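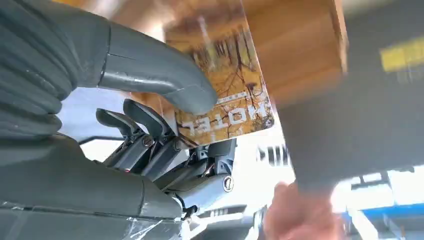

A hotel key card, held by one edge of the argument.

I checked into a hotel in August and the clerk, a very sweet guy, slid a key card across the counter and asked me to download an app. I said I already had the card. He said yes, but the app was for everything else. Everything else meant the towels. It meant the breakfast times, the checkout, and the air conditioner, which had no buttons on it at all!

I'd like to make a case for the plain old front desk, and for the phone on the nightstand, and for any arrangement where you want a thing and you ask a person for it.

My friend Gönül Ertürk thinks I'm being a crank about this. She travels for work, something like every other week, and she says the last thing she wants at eleven at night is a conversation. She wants the door to open and the light to go off. Fair enough. I've been that tired, and I've walked right past a smiling clerk with my eyes on the carpet like a teenager sneaking in after curfew. I'm not asking anybody to chat.

But the app doesn't leave you alone either, does it? Mine was called Zelex (they're all called something like that) and it wanted my birthday before it would tell me when the eggs came out. Then it wanted to know how I'd liked the eggs. It sent me 5 messages before noon. A clerk who knocked on my door that often would be looking for another job.

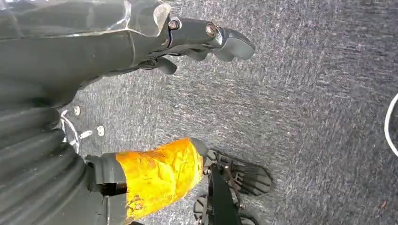

And when something goes wrong, you're sunk. My air conditioner got stuck at a temperature I'd call "produce aisle." I tapped the little snowflake and got a spinning wheel. So I put my shoes on and went downstairs in my pajama pants, and the sweet guy told me he couldn't change it from there, he'd have to put in a request through the app. We stood there looking at each other's phones. I slept in my coat.

What bugs me most is who gets left out. My old neighbor Remigiusz Pawlak is 75 and sharper than I am, and he carries a flip phone because he likes it. He paid $300 for two nights at a place by the lake last summer and couldn't get a towel without borrowing his granddaughter's phone. He paid the same rate as everybody else. He's stopped going, by the way. He says he has towels at home.
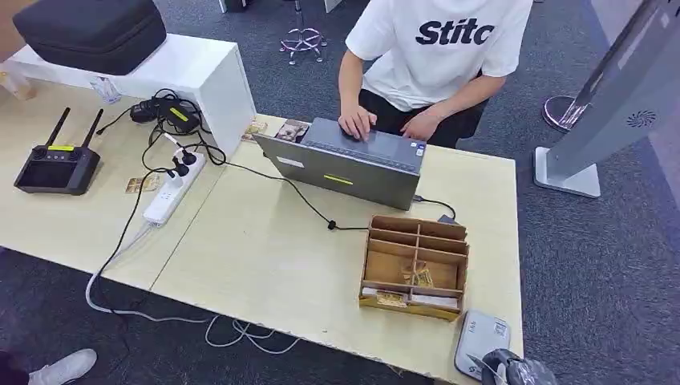 Laptop open, stickers and all. Plenty of us spend the whole day at one of these already.

I know the reply to all this, and Armelle Deschamps gave it to me over lunch: desks cost money, night clerks cost more, and small hotels are barely hanging on. She used to run one, so I listen. She says a good app let her keep two people on who'd otherwise have been let go, and that most guests never complained once.

Okay. Keep the app. Let Gönül have her silent hallway. I just want the other door left open too, with a phone by the bed that rings somewhere, and a dial on the wall that turns. I'd pay a few bucks extra for the dial. I'd write a nice review about it, too, on paper, and leave it at the desk if there's still a desk.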